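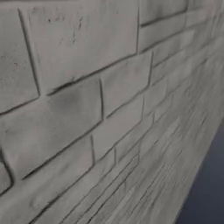 Brick wall at a steep angle, simulated camera view, stock gray texture.

Unda 3 review: good planner, fussy simulator, docs need work

Been running Unda for most of August, so time to write it up. Short version at the bottom if you're in a rush. I was in a rush writing it so fair's fair.

What it is. A perception and planning package from Cireck. You get a simulator, a depth and feature pipeline, a local planner, and a log viewer called Goicoechea that has no business being as good as it is. Runs on one desktop with a decent graphics card. I use it for small wheeled inspection bases, indoor mostly, long corridors, a lot of driving alongside walls. Not warehouse fleets. If you do fleets, read somebody else.

Install

Fine. One script, one reboot, one missing library that the error message names correctly. Under an hour with a coffee in the middle. License key is tied to the machine, which I hate. Moved it to a second desktop and had to email them. They answered the same afternoon, ok, but still.

The simulator

This is where I spent the most time and where most of my complaints are.

The stock wall looks good up close. Joints are darker than the brick faces and look properly recessed, there are specks and scuffs on some of the bricks, a smudge here and there. Enough for a feature tracker to hold on to. Then look along it. Far end goes to thin pale stripes, joints turn into faint parallel lines, individual bricks hard to pick out. Fairly crisp edge where the wall meets the dark blue-gray in the bottom corner, at least.

Real cameras lose detail with distance too, I know. But the smearing at grazing angles is heavier than what I get off my own cameras in a real corridor, and it matters. Stripes all look the same. Tracker matches one row to the row next door and is very confident about it. My pose estimate slid along the wall by almost a brick before anything flagged.

Fix is the texture filtering setting, which is buried in the render profile and ships on low. Set it to high. Frame rate dropped from 400 to 345 on my box with rendering at the small size, totally livable. Should be the default. I lost a whole evening to this and the manual gives it one line.

Lighting is the other one. Default is soft and even, no strong shadows. Nice to look at, too easy on the perception stack. Everything passes. Add a hard light down low on one side and watch your detection numbers fall over. Do that before you trust any result. There's a light randomizer but it only changes brightness, not direction, so I scripted my own. Twenty lines, not hard.

Perception

Feature tracker: solid below maybe walking pace. Repeated patterns are the weak spot (see above). There's an option called row guard that throws out matches which are a whole pattern period off. Off by default. Turn it on. It costs a bit of CPU and it got rid of most of my sliding.

Depth: good on textured stuff, patchy on flat painted surfaces. Same as every other package I've tried. The confidence map is honest though, low where it should be low, and the planner reads it directly without you gluing anything together. Big plus.

Planner

The reason to buy it. Smooth, quick, doesn't dither in doorways. I set up 132 corridor runs overnight with random start offsets and clutter and it finished all but a handful. The failures were all the same thing, starting too close to a wall with the camera nearly parallel to it. It sits there and replans. Eventually times out. A tiny back-up move would solve it and you can add that as a recovery behavior, but the template that ships is broken, it has a wrong parameter name in it (clearence, yes spelled like that, and the code wants the correct spelling). Took me longer then it should have to spot.

Tuning is by sliders or by file. Use the file. Sliders don't save unless you hit apply AND save, and there's no warning on exit. Ask me how I know.

Goicoechea, the log viewer

Love it. Scrub through a run, click on a bad pose, get the camera view and the matches and the cost map all lined up on the same tick. Side by side runs too. It opened a log with more than 3000 plan cycles and didn't choke. Search box is slow. Dark theme has gray text on gray. Otherwise no notes.

Compared to Foscombe

I came over from Foscombe. Foscombe has the nicer renderer, grazing views hold up better out of the box, and way more sample worlds. Its planner is twitchy and the logs are a folder full of text files. If you mainly want images to train on, stay there. If you want to find out why your base did a dumb thing at 2 am, Unda.

Support and docs

Support good. Docs bad. Half the screenshots are from the last version, the render settings page is a list of names with no explanations, and the tutorial world won't load unless you rename a folder. Forum is small but people reply.

Short version

Good: planner, log viewer, confidence map, support replies.
Bad: render defaults, docs, broken recovery template, machine-locked license.
Change on day one: texture filtering to high, row guard on, your own lights.

Four out of five. Would be four and a half if the defaults were sane. Will update when the next point release lands, changelog says they're touching the filtering.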